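3.2 Open garment storage in combined wash and laundry rooms

Of the 84 households in the Nurnavville survey, most kept at least part of their outer clothing outside the bedroom. The present section considers the free-standing clothes rack, which Reuter's inventory lists separately from fitted wardrobes and wall hooks. The rack in Figure 4 stands in a room that also serves for washing and laundry. 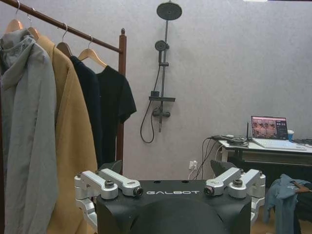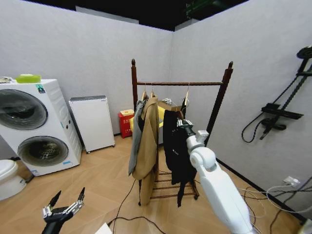 Figure 4. Dark wooden clothes rack with garments on hangers, Vitmont flat.

Racks of this type take up little floor and can be moved when the room is cleaned. The Vitmont rack has a single rail between two posts and a slatted shelf near the floor. A long camel-coloured coat hangs beside other items, and its hem comes down almost to the floor. Respondents with similar racks reported that long coats limited their use of the lower shelf, which was then left for shoes worn only in certain seasons.

The position of the rack relative to water and to the machines was recorded in each flat. At Vitmont the room contains a black wall-mounted shower as well as a stacked washer-dryer. Residents of such rooms told Meinecke that they valued the short distance between machine and rail, but several had moved woollen coats elsewhere by August, when the rooms were at their most humid. The top of the laundry unit was commonly used as a further shelf, and at Vitmont a lime-green container is kept there.

Across the sample, 1,478 hanging garments were entered in the inventory. Outer garments and everyday tops shared one rail in most of the combined rooms. Hangers were coded by material; the light-coloured wooden hangers visible in the first photograph of Figure 4 were entered under category 7. Folded clothing is treated in Section 3.3, together with the Reinholz flats, where no rack was present.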